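Carnet d'atelier – cellule bi-bras Mevau
Mercredi, avril
Rédaction : L. Pietrzak. Relecture : Cz. Wilczyńska.

Reprise à 9 h. La cellule était à l'arrêt depuis la veille au soir, bras en position parking, alimentation puissance coupée, contrôleur resté sous tension. Le journal du contrôleur ne contient rien de neuf, hormis les avertissements de dérive sur la pince droite, déjà notés à la page précédente. Même code, même axe.

Objet de la journée : jeu dans les doigts de la pince droite, puis contrôle des caméras de poignet et du repère table. Le bras gauche n'était pas prévu au programme. Il y est passé quand même.

Rappel de convention, la confusion s'étant reproduite au dernier changement d'équipe : droite et gauche s'entendent du point de vue du robot. Depuis le bord avant de la table, le bras droit est donc à gauche. Les étiquettes des faisceaux suivent cette convention, les anciens schémas Bielecka ne la suivent pas. Les schémas seront corrigés, pas les étiquettes.

Pince droite, doigts

Jeu sensible à la main en bout de doigt, pince fermée à vide. Rien côté course. Capot déposé, vis de fixation contrôlées une à une : deux tournaient sans résistance au début du serrage. Filetage propre, pas de métal arraché. Le frein-filet de la dernière intervention n'a visiblement pas pris, ou n'a pas été mis. La fiche dit qu'il a été mis.

Dégraissage, séchage, frein-filet moyen, remontage au couple de la fiche Wadurer. Ne pas dépasser ce couple : le corps du doigt marque avant que la vis ne cède, et on ne récupère plus le parallélisme ensuite. Attente de prise complète avant toute mise en charge. Repère au vernis sur les têtes, pour voir d'un coup d'œil si cela bouge de nouveau.

Après prise, fermeture lente à vide : les bords se rejoignent d'équerre. Réouverture complète, arrêt au-dessus de la table, lecture du flux poignet pour le cadrage.
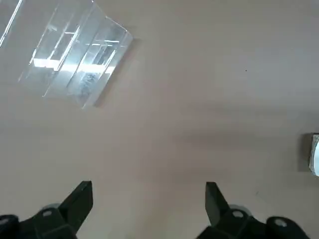
Les deux pointes doivent rester dans le champ, pince ouverte à fond, avec un écart aux bords égal à gauche et à droite. C'est le seul critère rapide dont on dispose avant la calibration proprement dite. S'il n'est pas tenu, inutile de lancer la procédure : elle converge, mais sur une valeur fausse, et on s'en aperçoit à la première prise. Vérifier aussi le serrage du support de caméra. Il se desserre moins que les doigts, mais il est plus pénible à rattraper.

Exposition laissée en manuel. En automatique, les reflets de l'éclairage sur les pièces acryliques tirent l'image vers le sombre dès que le poignet passe au-dessus, puis il faut attendre que le réglage remonte. Czesław voudrait essayer un filtre polarisant. Je n'ai rien contre, à condition de refaire les références de fond avant et après. Sans cela, les deux séries ne seront pas comparables.

Nettoyage de la table au chiffon microfibre, sans alcool. Le moindre point sombre sur le plateau peut ressortir dans la soustraction de fond, et le seuil a été réglé assez bas. À faire avant chaque calibration, à ajouter à la fiche de démarrage (je m'en charge).

Repère table

Procédure habituelle, mire posée au centre puis aux angles. Premier passage refusé par le contrôleur, écart trop grand sur la position avant droite. Cause : mire en appui sur la bordure avant de la table, donc pas à plat. Repositionnée, second passage accepté.

Ne pas poser la mire à cheval sur la bordure. C'est écrit dans la procédure de Stindcombe, mais à la fin, après les captures d'écran, là où personne ne va plus lire. Déplacer la remarque en tête.

Déport outil du bras droit refait à la suite. Le déport du bras gauche avait été copié de celui du droit lors de la mise en service, avec le signe inversé sur un seul axe. L'erreur est faible et n'avait jamais gêné, le bras gauche ne faisant presque que de la dépose. Refait aussi, du coup, avec sa propre mesure. Les anciennes valeurs sont conservées dans le dossier de sauvegarde, suffixe « avant_reprise ».

Essais de prise

Vitesse réduite d'abord. Pièce d'essai : le bloc blanc aux bords arrondis. Il est moins commode que le cube parce que les arrondis laissent glisser la pièce dès que les doigts ne sont pas parallèles, et c'est bien ce qu'on veut voir. Bras droit en prise verticale, bras gauche replié au-dessus du milieu de la table.

Séquence : approche, fermeture, levée courte, maintien, repose au même point, ouverture. Trois séries, pause entre chaque pour relire les courants moteur. Première série correcte. Pendant la deuxième, un dépassement de courant à la fermeture, sans arrêt. La consigne d'effort était restée à 100 % depuis le diagnostic du matin. Ramenée à la valeur de production, troisième série sans alarme.

À retenir : le mode diagnostic ne restaure pas la consigne d'effort en sortie. Il restaure la vitesse et les limites d'axes, pas l'effort. À contrôler à la main tant que la mise à jour n'est pas passée.

Pendant les essais, râtelier acrylique laissé en place avec les bouteilles couchées, bouchons vers l'extérieur, et bac transparent du côté opposé. Démonter cet agencement pour une vérification de pince obligerait à reprendre tous les points d'approche. Le bac reste le point délicat : sur le plateau, on n'en distingue guère que les arêtes. Le volume d'évitement déclaré au contrôleur est volontairement plus grand que le bac réel. Ne pas le réduire pour gagner du temps de cycle.

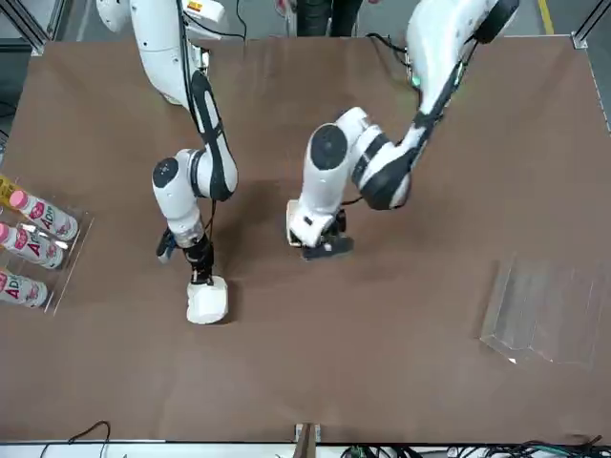 Câblage

Non traité aujourd'hui, à faire avant la prochaine campagne. Les câbles noirs et verts au coin avant droit de la table (vu de devant) sont emmêlés et on ne peut plus suivre un départ sans tirer dessus. Prévoir un peigne et des attaches velcro, pas de colliers plastique : le dernier collier a été coupé avec une partie de la gaine.

Le câble qui longe l'extérieur du bras droit est à contrôler au coude, sur toute la course, bras plié puis tendu. Il faut garder assez de mou à la flexion sans faire de boucle qui puisse accrocher le râtelier. Si la gaine est marquée, remplacer directement, il en reste au magasin sous référence Wadurer.

Une boucle de câble fin dépasse aussi près du coin avant gauche. Origine à identifier avant de la ranger.

État en fin de poste

Pince droite : remontée, repères vernis posés, à revoir à la prochaine ouverture de cellule.
Pince gauche : non démontée, pas de jeu relevé à la main.
Caméras de poignet : cadrage vérifié, exposition manuelle, paramètres sauvegardés.
Repère table et déports outil : refaits pour les deux bras.
Consigne d'effort : valeur de production, vérifiée après redémarrage.
Câblage : ouvert.

Note de Cz. W. – D'accord sur l'ensemble, sauf pour le frein-filet. Le flacon du placard était périmé, je l'ai jeté. Si c'est celui-là qui a servi ce matin, il faut refaire les deux vis.

Réponse L. P. – Non, flacon neuf, ouvert ce matin, rangé dans le tiroir sous le contrôleur. L'ancien a probablement servi à l'intervention précédente, ce qui expliquerait le desserrage. Je regarde quand même les repères demain avant la mise sous puissance.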